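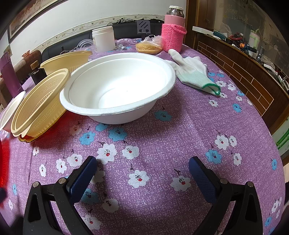 Grasp model closes early on patterned tablecloth
2 min read

Status: open, workaround in place
Component: Plallska grasp policy, wrist view only
Reported by: evaluation team, Iturra project

Symptom. Policy trained on the Orkell hand-held gripper recordings does fine on plain surfaces. Put a white bowl on the purple cloth with the blue and white flowers and it starts picking flowers. Fingers descend with great confidence, close on fabric, lift fabric. Success signal fires anyway, which is a second bug (see Dirnby ticket).

Log

Entry 1. Reran the full set, 200 attempts. 81 ended with the fingers closed on cloth. Worst offenders are the white flowers directly between the fingers at the start of the approach. The model seems to think a white flower is a very flat bowl.

Entry 2. Suspected the clutter: pale yellow containers right up against the bowl, work gloves on the other side, bottles and a thermos further back. Cleared the lot and tried again. No change. Put it all back, less neatly.

Entry 3. Suspected calibration, as is traditional. Recalibrated. No change, but everyone felt better.

Entry 4. Swapped in a plain gray cloth, same bowl, same table. Problem gone. Swapped back. Problem returned on the first attempt.

Entry 5. Checked the training split. Of all the recording sessions, 24 used any kind of tablecloth and 2 of those had a print. Both prints were small checks. So the model has met a flower approximately never, and we graded it on a garden.

Entry 6. Tried random color changes on the table region during training. Helped with purple, did nothing for petals. Pasting random printed textures under the objects did better: cloth grabs became rare, though it now hesitates over the bowl's shadow and sometimes goes around it like a puddle.

Workaround. Use the texture-paste checkpoint for any demo with table linen. Do not report results from the plain-cloth runs as "household," please. We did that in March and have been answering email about it ever since.

Still to do
- Record more sessions on printed cloth with white dishes, real ones, no pasting.
- Split the results table by surface pattern.
- Find out why the shadow matters.
- Get the Dirnby success check to stop counting fabric as a bowl.

Leaving this open until the shadow thing is understood. Lowering priority to medium.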